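Suture practice pad

A suture practice pad is a soft slab of synthetic tissue on which people learn to place stitches and tie knots. It is one of the humblest things in a surgical training room, and very often the one that gets the most use.
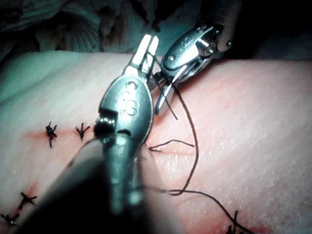 Most pads are cast in silicone or a similar rubbery material, usually in layers that stand in for skin, fat and muscle. A mesh is sometimes set between the layers so that the thread doesn't tear straight through when it is pulled tight. Some pads come with wounds already cut into them, straight or curved or jagged, while others are left plain for the learner to cut.

The work done on a pad is much the same whether the needle is held in an ordinary hand-held driver or in the jaws of a robotic instrument. The learner passes the needle through one side of the wound and out the other, draws the thread along until only a short tail is left, then wraps the long end around a closed or nearly closed jaw and reaches through the loop for the tail. Two or three of these throws, laid flat, make a square knot. It sounds simple enough, and after a few dozen tries it begins to feel that way – though almost everyone goes through a stage of losing the tail, or of pulling so hard that the edges of the wound pucker.

Thread handling takes patience of its own. A long thread loops and drags across the pad, and beginners are usually told to cut it shorter than they think they need. Dark thread is a favorite for practice, as it shows up well against a pale surface.

The Damari pad, designed by Danai Karagiannis, is sold in a plain version and in one with 36 ready-made wounds. Rozália Paulík, whose handbook for the Rácz training center is still passed around among its students, suggested 100 knots on a single pad before moving on to a fresh one, and she was fond of keeping the old, worn pads too – they make perfectly good places to practice taking stitches out.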